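3.2 Arbeitsflächen und Dauersteher 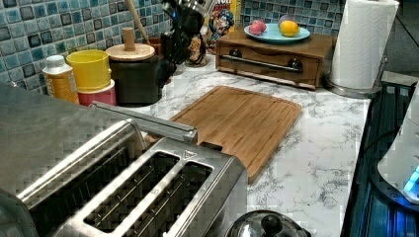
Unter Dauerstehern verstehen wir Gegenstände, die zwischen zwei Mahlzeiten nicht weggeräumt werden. Abgrenzung zu Durchläufern (Post, Einkauf, Schlüssel) nach Van Wijk, Vorstudie Urndale. Grundlage hier: 59 Haushalte in Skonville und Painemal, je 2 Begehungen, eine davon immer am Donnerstag. Begehung jeweils vor dem Abendessen, Bewohner waren gebeten, vorher nichts umzustellen. Ob das überall eingehalten wurde, bleibt offen.

Die Fläche zerfällt fast überall in eine hintere und eine vordere Zone. Hinten, an der Wand: Dosen, Flaschen, Messerblock, kleine Gläser mit Deckel. Vorne oder schräg dazwischen die großen Geräte und das Brett. Abb. 4 gibt eine typische Aufteilung wieder, Langschlitztoaster und Bambusbrett vorn, die kleineren Behälter vor dem Mosaikspiegel aufgereiht. Gestapelte Dosen kommen öfter vor als erwartet, Stapeln spart eben Tiefe. Im Interview wurde das selten als Entscheidung beschrieben, eher als etwas, das sich ergeben hat.

Abb. 4: Küchenarbeitsplatte mit Marmormuster, Toaster und Schneidbrett im Vordergrund, Behälter und Messerblock an der Rückwand.

Zum Toaster. Langes Gerät, braucht Platz in einer Richtung, wird deshalb gern schräg gestellt. In der Kodierung zunächst als "unordentlich" erfasst, das war ein Fehler und wurde nach der ersten Runde korrigiert. Schrägstellung hat im Fikum-Schema jetzt einen eigenen Code (S2). Die Befragten nannten Kabellänge, Krümel, Reichweite zum Brett. Eine Haushaltsführende in Painemal: "Der steht so, weil er so steht." Mehr war dazu nicht zu erfahren.

Schneidbretter liegen oder lehnen. Liegend zählen sie bei uns doppelt, als Gegenstand und als belegte Fläche, auch wenn natürlich darauf gearbeitet werden kann. Diese Regel ist umstritten; Fenna Van Wijk hat für die zweite Runde vorgeschlagen, liegende Bretter als eigene Arbeitszone zu führen. Für den vorliegenden Text noch nicht umgesetzt, die Neukodierung der 2000 Einträge steht aus. Bretter unter 300 mm Kantenlänge blieben sowieso unberücksichtigt.

Offener Punkt: Behälter mit verdecktem oder fehlendem Etikett. Inhalt wurde nicht geprüft (Absprache mit den Haushalten), Zuordnung zu Vorrat oder Reinigung also nur wo eindeutig lesbar. Alles andere Restkategorie. Die ist groß, leider, und drückt auf die Auswertung in 3.4. Für die Frage nach der Tiefenstaffelung spielt das keine Rolle, da zählt nur der Standort an der Wand, nicht der Inhalt.

Pflegeaufwand der Rückwand wurde mit erfragt, siehe Anhang B. Kleinteilige Fliesen gelten bei den Befragten als mühsam, vorallem hinter Stapeln und Messerblöcken, wo zum Wischen erst alles vorgezogen werden muss.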